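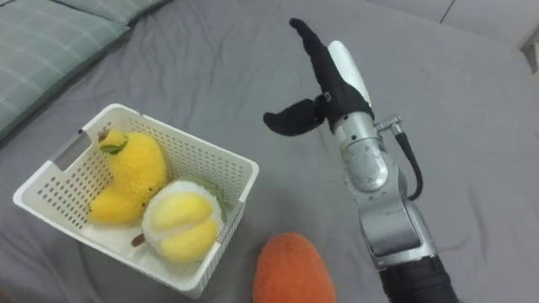 About Tanui

Tanui is a home tidying and bedroom care company based in Tullthorpe. We help households set up bedrooms that are easy to keep in order, and we come back on a regular schedule if you want us to. Our work covers bed making, linen changes, closet sorting, and toy storage for children's rooms.

The company was started by Wanda Kołodziej and Kerubo Mabula, who met while working in hotel housekeeping. Their first customers were parents in the same apartment building. Most of them asked for the same thing: a way to get soft toys off the bed at night and back out in the morning without a long argument. That is still a large part of what we do.

We now have 38 people on staff and serve 1,086 homes in Tullthorpe and Zustham.

How we work

A first visit takes one morning. We walk through the room with you, ask who uses it and when, and agree on a place for each kind of thing. We do not sell furniture, and we prefer to use what you already own. If something is missing, it is usually a basket.

We recommend open plastic baskets with holes in the sides for plush toys. They weigh very little, they wipe clean, and a child can see what is inside. A basket with a grip at each end can be carried from the bed to a shelf by one person. We ask families to choose one basket for each group of toys, such as animals, vehicles, or play food, and to stop when the basket is full. 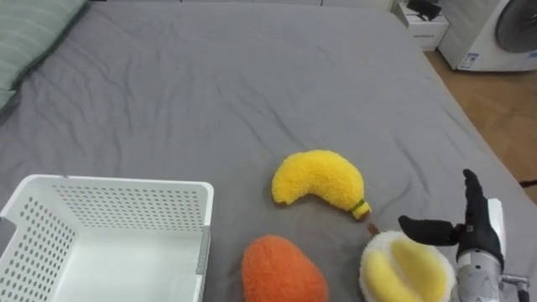 For beds, we use fitted sheets in plain colors unless the customer has a preference. Small toys show up well against a plain sheet, so fewer of them end up in the wash with the linens. Pillows go on last. Our staff will make the bed the way you like it made, and we write this down on your room card so that it is done the same way each time.

Plush toys are checked for loose stems, leaves, and seams before they go back in the basket. Anything that needs a stitch is set aside and we let you know.

Our people

Wanda Kołodziej runs the Tullthorpe office and does most first visits. Kerubo Mabula handles scheduling and training. Rehema Mollel leads the children's room team. Brunello Monti looks after linens and laundry pickups. Valbona Hodžić manages our Zustham branch, which opened in August with 28 homes on its list and now has 143.

New staff spend their first two weeks with an experienced team member before they take a room alone. Everyone learns beds first, then closets, then toys.
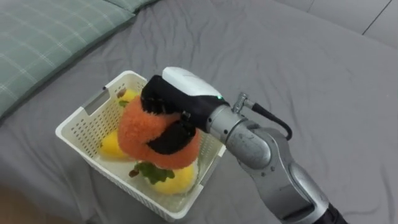
2 min read

What we charge

First visits have a flat price that depends on the size of the room. Regular visits are billed monthly, and you can pause them at any time with one week of notice. Linen pickup is a separate service. Current prices are on the Rates page.

Where to find us

Our main office and linen room are in Tullthorpe, next to the Jatero building. Parking is behind the building. The Zustham branch takes visitors by appointment only. For either location, please use the contact form or call during office hours.

Page updated 6 June 2025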